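Studio Project Report: A Reading Room and Day Center for Binumthorpe
Etelka Fekete, second-year architecture

I picked the old Tanner warehouse for my studio project mostly because I walk past it on the way to the bus and I'd always wanted an excuse to get inside. The brief asked for a small public building made out of something that already exists, and Binumthorpe has no shortage of those! Tanner closed years ago and the place has been standing there with its big doors shut ever since. The site is on Jusgate, halfway up the hill, so the street side is a full story higher than the yard side. I didn't realize how much trouble that would cause me until I started drawing sections.

The first visit was in March and it rained the whole time. I measured the ground floor with a borrowed laser (and the stair with a tape, after the laser battery died) and came up with 4000 square feet, all on one level apart from a loading bay that drops down at the back. The brick walls are thick and in decent shape. The roof trusses are the best thing in the building – dark, heavy, a bit crooked – and I decided early on that whatever I did, you'd be able to see them from the main room.

My first scheme was bad. I put the reading room on the yard side and the day center on the street, which meant older visitors came in right off a steep sidewalk and then had to cross the whole building to reach the garden. My tutor drew one line through the plan and handed it back. I sulked for an evening and then flipped everything around, and the plan got much calmer. Now the day center opens onto the yard, with its own level entrance, and the reading room gets the street and the tall north windows.

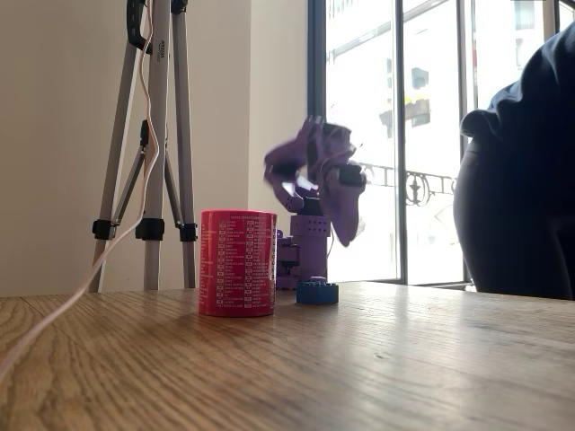 How do people get from the street level down to the yard without using stairs?
They take a long indoor ramp that wraps around the courtyard, or the elevator next to the front desk.

The ramp ate most of my semester. At a slope of 1 in 12 it needs a lot of length, plus landings, and I kept running out of building. In the end I cut a courtyard into the middle of the floor plan and let the ramp go around three sides of it, so it's also the place where you'd bump into people and look out at a tree. I lost 691 square feet of floor to the courtyard, and I got 984 back by adding a mezzanine at the Jusgate end, tucked under the trusses. That's where the quiet desks are.

For materials I tried to keep things plain. The old brick stays. New walls are timber frame with lime plaster, and the floor is polished concrete except on the mezzanine, where I used cork so footsteps don't carry. I wanted a green roof over the loading bay too, but my structure sketches looked pretty shaky and I left it off.

I made the model at Billudport, the shared workshop across the river, out of gray board and basswood. The trusses took forever. I cut 73 little pieces for them and glued half of them in upside down the first time, so if you look closely at the south end there are some scars.

At the final review the comments were mostly about light. One reviewer liked the courtyard but thought the day center would be dim in winter, and she's probably right, because the yard wall is tall and I never did a proper daylight study. Another one asked where the trash goes. I had no answer! I've since drawn a small store by the loading bay with a door onto the lane.

If I get to carry this on next year I'd start with the daylight study, then redo the yard entrance, where the canopy still bumps into a downspout in the east elevation.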